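Workeck shop notebook
October, started 9:40 a.m., finished after lunch
Job 44: wall set for the Dornis stairwell (frames, mirror, photo)

Picking up where I left off last time, which was me grumbling about miters. The light wood frames are out of the clamps and they had their full 14 hours, so there's no excuse left for not getting on with the fitting. I went over the corners with a fingernail first thing. One of them on the bare frame has the tiniest lip on the inside, you'd never see it from standing distance but you can feel it, and I know I'll be thinking about it every time I walk up those stairs. Two passes with the fine paper wrapped around a scrap of molding took most of it down. I stopped there. Last month I chased a lip like that until I'd made a dip, and then the dip needed wax, and then the wax was the wrong color (it's always the wrong color).

For whoever opens this next: the molding is all Rerkwood, the thin light brown one, bought as one order so the color would match across the set. The bill was 107 dollars with the cut fee. I still think we should quit paying the cut fee. Their cuts are clean but their idea of length is generous, and I ended up trimming anyway. If you're reordering, get it uncut and block out a morning with the miter box. Also ask them to ship it flat, not rolled up in a bundle with tape -- the tape took a bit of finish off one length, and I had to use that one where it would sit at the bottom of a frame.

Laid everything out on the gray marble surface so I could compare pieces side by side. I like working on that pattern more than I expected. I thought the veins would be distracting and they are a little, when you're trying to judge a thin edge, but light wood stands out well on it and you can see straight off whether a frame is sitting flat or rocking. The bare frame isn't rocking. Pressed each corner in turn, nothing moved, no click. Happy with that.

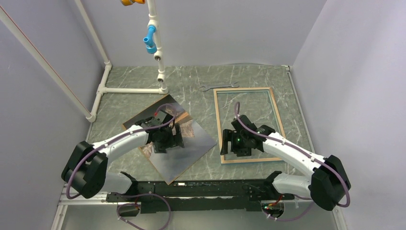 The mirror was the part of the day I wasn't looking forward to. It's finished as an object, border on, all in one piece, so the only thing left is hanging hardware and a decent clean, but every time it moves there's a new set of smudges. I went through half a roll of paper towels before I remembered the microfiber cloths in the drawer under the sink. Use those! The paper leaves lint along the edge of the wood where it meets the glass, and then you're in there with a toothpick like a dentist.

A few things about the mirror while they're fresh:

Don't spray cleaner on it. Put a little on the cloth. Anything that runs down gets behind the border and sits there, and in a year you get the black creeping edge. I've seen it on the old one in the hall at Dornis, and that's more or less why we have this job.

Lift by the sides, never by the top edge alone. The glue in those corners is good but I'd like not to find out how good.

The Shboul D-rings are the ones to use. I tried a pair of the little sawtooth hangers on the first one and took them off again. Sawtooth is fine for a light frame with a photo in it. With mirror glass the whole thing wants to tip forward at the top, and on a stairwell, with people thumping up and down, no thank you. D-rings a third of the way down, wire between them, a bit of slack. Pilot holes first. The wood is thin and I split a scrap testing without one, so consider that test done.

I haven't put the wire on yet. Want to measure the wall again first. My sketch from the site visit has a number on it that could be a 1 or a 7 and I would rather drive over than guess.

Side note on tools. I want to keep one double open-ended wrench with the framing stuff and stop borrowing it back and forth. There's a silver one lying out at the back right now and I've already decided it's moving to the framing drawer once today's work is put away. If that wrecks somebody's system, come shout at me. It would be nice if the drawer had, in it, the things the label on the drawer says. At the moment the label says glazing and the drawer has a sandwich bag of mystery screws and a single glove.

On to the photo. This was printed on the heavier paper, which I argued for and will now defend. The lighter stock curls. You put it down, you look away, and one corner has come up to say hello. The heavier one stays put better and it takes handling, within reason. It's a landscape, more or less, browns on one side and a pale blue-gray on the other, and the colors sit really nicely with the light wood. I'd had a darker frame in mind at the start of this job and I'm glad I got talked out of it. Dark wood would have swallowed the browns and made the pale part look washed out.

Which way up it goes has been a whole conversation, by the way. I've had it turned every direction on the surface and I could make a case for more than one of them. The pale area reads as sky to me and I'd put it on top, but the test sheet was pinned the other way for so long that people have gotten used to it. I've asked the client and written a small arrow in soft pencil on the back in the meantime. Please don't rub it out. And please don't go over it in pen, pen comes through.
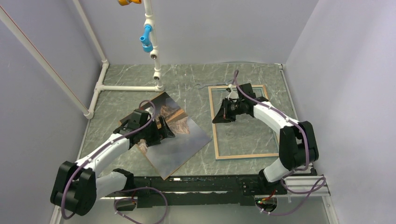 Dry fit notes. No glass or backing in the frame yet, so all I'm checking at this point is the opening against the photo: how much border disappears under the lip, and whether it wants a mat. My feeling going in was no mat. A thin frame with a wide mat looks like a dentist's waiting room (second dentist of the day, I know). The trouble with no mat is that the photo ends up right against the glazing, and if that stairwell gets damp in winter it'll stick. So the choice is a mat or spacers.

I'm going with spacers. The clear plastic strips, the narrow ones, cut with the side cutters and stuck inside the lip where they won't show. I had enough on the roll for this frame and probably one more. Have put it on the shopping list on the door, under the blue tape and over the coffee filters.

Handling, since I got a thumbprint on the first print and had to do it again: pick the photo up by its edges, one side at a time, and slide it, don't flop it. If you hold it by one edge only, keep the rest of it resting on something flat so it isn't taking a bend there. A bend in heavy paper never really goes away. It catches the light, and a stairwell has light coming at it from everywhere. Cotton gloves if you like them. I don't, I can't feel the edge, so I just wash my hands and dry them properly and try not to eat chips until it's behind glazing.

Order of assembly, as I plan to do it, mostly so I don't get clever halfway through:

Frame face down on the felt
Glazing in, cleaned on the inside face, blow it off
Spacers
Photo face down, arrow checked
Backing board
Points every few inches, starting in the middle of each side and working out
Paper tape over the lot
Hangers last

I once did the hangers first to save time and spent the afternoon with a frame that wouldn't lie flat for anything. So, last.

Glazing for the photo is the acrylic from the Shboul box, the non-glare sheet. Leave both films on until the minute it goes in. It pulls dust like crazy once they're off, and rubbing it only makes it worse. The anti-static brush helps. A wiped-down kitchen sponge, barely damp, helps more than the brush if I'm telling the truth, and costs a dollar.

Backing board I cut a hair undersize on purpose. The last batch I cut dead-on and then everything swelled in that muggy week and the backs bowed out. There's a note a few pages back with a drawing of it that looks like a taco.

Stuff I want to sort out before the install:

Hanging height. The client wants the mirror and the photo lined up on their centers, going up the slope of the stairs. On paper that's easy. On a wall that isn't straight, with a handrail in the way, I'd like to mock it up with newspaper first. I've set aside a 12 foot run of brown paper for that and rolled it up behind the door.

Gap between the two. I keep changing my mind. Wider looks calmer, closer looks like they belong together. Will decide on site with the paper up and a second pair of eyes.

Wall type. Dornis told us plaster, I knocked and it sounded like drywall for most of the way and then it didn't. Bring both kinds of anchors, and the long bit.

Felt bumpers on the lower corners of everything. Keeps the frames off the paint and stops them creeping sideways when doors slam.

1:15 p.m. Had lunch, came back, ran my finger along that inside corner again. Still a bit of a lip. Leaving it. The spacer covers that stretch anyhow.

Next up is a coat of clear wax on the bare frame before any glazing goes near it. Thin, buffed, nothing fancy. I did a test piece on an offcut and it warmed the wood up maybe half a shade, so the mirror border should get the same treatment or they'll look like cousins instead of a set. That means masking the glass all the way around. Low-tack tape, new roll, the old one leaves gum. Rerkwood sells a pre-mixed wax and I have half a can, lid's stuck, the flat screwdriver is hanging where it always hangs.

Still waiting to hear back on the arrow.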